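Gripper kit of the month: the Draseck pair

We've had the Draseck hand-held grippers on loan since March, and I've grown rather fond of them – fruit on a plate is a lovely way to learn. The ribbed blue pads press on a kiwi from both sides, and you soon get a feel for it.
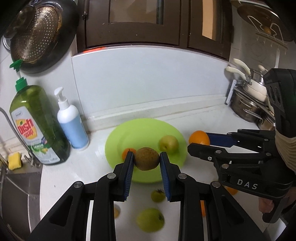 Price and hire

A pair is £346, or £26 a day from our Brorkdale counter. Ardalan Shahbazi will happily talk you through the set-up, and do ask him about spare pads.

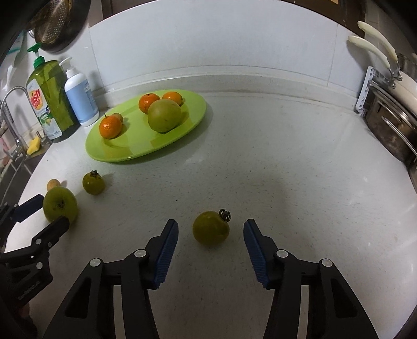
He keeps a few sets by, so there's no need to order them with the kit – just ring first, as Wednesdays get busy.

Wullness Newsletter | Contact us | Back to top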